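An Afternoon at the Torkton Open Day

We got to Torkton a little after one, and the parking lot was already full down to the second gate. June is a good month for it. They had the big doors rolled up on the loading side and you could smell coffee from the Kevlow stand before you even got your badge. Mine said visitor number 492, and I was very pleased with it for no reason at all.

I went mainly for the household textiles hall. I've been writing about cleaning cloths and kitchen linens for years now, and I still get excited (my family doesn't) when somebody lets me near a table full of them. The hall is bigger than I expected, 2,775 square feet, with the sewing stations down one side and the handling tables across the back.
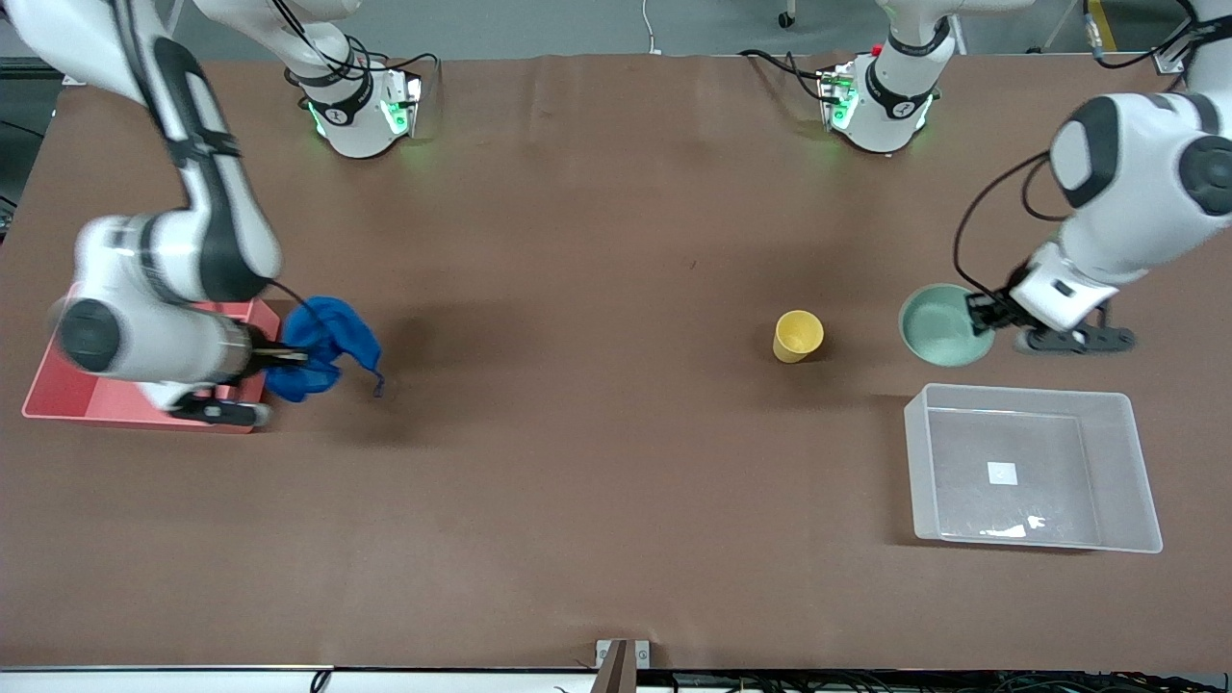 Ronja Haugland took our group through. She started out on the hemming line and now runs the whole finishing section, and she has a wonderful way of talking with a cloth in her hand, pulling it and turning it over the entire time. She had us feel three weights of microfiber with our eyes shut and guess which was the heaviest. I got it wrong! The one I'd have sworn was the thickest was the middle one, just with a longer pile.

Then came the bit about splitting the fibers, which I'd read about but never had explained by a person who does it for a living. A fine fiber gets split into even finer strands, and all those little gaps are what pick up water and dust. Ronja also told us what kills a good cloth, and it's fabric softener. She was fierce about it. Wash them apart from cotton towels, too, or they come out wearing all the lint.

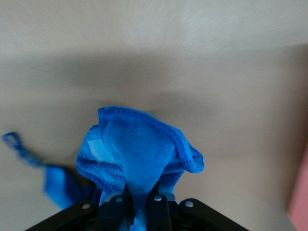 Edges got a full twenty minutes, and I could have taken more. A cheap cloth usually gives up there first, long before the middle wears thin, and I have a drawer at home that proves it. The blue one had a narrow stitched hem, a touch darker than the pile, with a small white care label on it. I'm a label snipper myself. Ronja leaves hers on, and we argued about that in a friendly way all the way to the next station.

Postma had the dyeing display next door, with vats you could look down into from a walkway. It was loud and hot and I loved it, though I caught maybe half of what the guide said. The Inberg people were handing out dish towel samples by the exit, 3 to a visitor, in a waffle weave I haven't had a chance to wash yet.

If you go, eat first. The line for sandwiches went around the building by two. Wear flat shoes for the walkway, and ask for the finishing tour at the front desk as soon as you arrive, as the groups are small and the afternoon ones fill up. I'm already planning to bring my sister next June.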